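September, bench notes, sourdough starter + flour trials
Posted by Eduardo Cruzado
9 comments | 2 shares

Batch 2 of the rye/white comparison. Same starter for both, fed last night, out on the shelf by the window. Water at 50 grams per jar this time, Juta flour in A, the Malabanan stoneground in B. Forgot to write down the room temp at the first feed. Again.

7:10 am. A has domed, B flat on top with a few big bubbles at the side. Smell: A sweet, sort of yogurty. B sharp, nail polish end of things. Stirred neither.

9:30. A past the rubber band. B still under. Zulkifli thinks B is just thirsty and I should go wetter, stoneground drinks more. Fair. But then it's two changes at once and we learn nothing. Leave it till batch 3.

Noon. A starting to sag in the middle so peak was somewhere before 11, missed it, was on the phone with Elteck about the scale. They want it sent back. The scale reads 49 with the 50 gram weight on it, every time, so at least it's consistant. Using the old Uker one until then. All numbers from batch 1 should be treated as off by that gram, I've penciled it in the margin.

Mixed test dough from A anyway. Bit slack. Three folds, half an hour apart, then cold overnight. B gets another feed and another chance.

Toaster oven for the small loaves, full size oven only for the final round. Small ones brown too fast on top so foil after the first ten minutes.

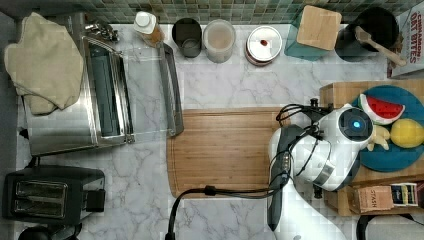

Gerardo Javier disagrees about the foil, he'd drop the heat by 25 degrees and leave the top bare, says foil traps steam and you lose the crust you waited all night for. Will do one of each tomorow, same dough, same weight.

To do: buy more rubber bands. Label lids AND jars. Ask Analyn if she kept any of the old rye from spring. Room temp, write it down!!

Last updated 6:40 pm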